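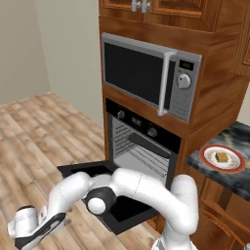
Give me the kitchen over the tabletop

I have spent most of February swapping grippers on a robot arm that does not exist, in a kitchen that does not exist either, and I have not had this much fun with a controller in years. So here is my opinion, for what it's worth: if you want to compare grippers, stop starting with blocks on a flat table. Start with an oven.

An oven with the door down is a wonderful, mean test. The door sticks out right where the arm would like to put its elbow. There are wire racks inside, and thin bars are exactly what a wide fingertip loves to snag on. The arm has to pass over the door, and whatever is hanging off the wrist has to come along without clipping anything. On a bare table every gripper I own looks good. In front of the oven they sort themselves out by lunchtime.

I ran two grippers in the simulator, the Driltness and the Geraghty, with the same arm and the same controller, 394 runs each. The Driltness is the one everybody likes. It opens wide, it closes fast, and it picks up a small block of cake beautifully. I love it too! But it is long, and that length all sits past the wrist, so the arm has to fold itself up tighter to get in front of the oven. It touched the door in 31 of its runs. The Geraghty is stubbier and slower and squashed the cake more than I'd like, and it went past the door as if it had grown up in that kitchen.

Would I have learned that on a tabletop? I don't think so. I had both grippers on a tabletop for most of last year and I had them ranked the other way around.

Ayman Ghanem, who shares a lab bench with me in Skoltville, thinks I'm getting carried away. His point is a fair one: simulated contact is still simulated, and a rendered plate won't slide or chip the way your grandmother's would. Fine. I wouldn't pick a grip force from these runs, and I wouldn't promise anyone that a cake will survive. But reach, clearance and how an elbow swings are geometry, and a simulator is very good at geometry. I can move the base over a little, try again, and be wrong 600 times before dinner without buying a single oven door.

The controller matters here more than I expected, too. I began with Distholm's default settings, which take the shortest path and trust you to have a clear room. With an open door in the way, the shortest path is a terrible idea. Once I added a waypoint above the door, both grippers got better – the long one especially – and I had to throw out my first week of numbers. That stung a bit, but I'd take it again, because I had been blaming the gripper for something the path was doing.

What I would like to see from people who publish gripper comparisons is one awkward piece of furniture. Just one! A dishwasher, a low cupboard, a fridge drawer, whatever you have a model of. Tell us where the base stood and what the elbow was up to, and keep the failed runs in the table. I'd read every one of them.

Next on my list is the microwave, with its upright handle and its place higher up in the cabinet. Ayman has already bet on the Driltness for that one, and I think he may be right.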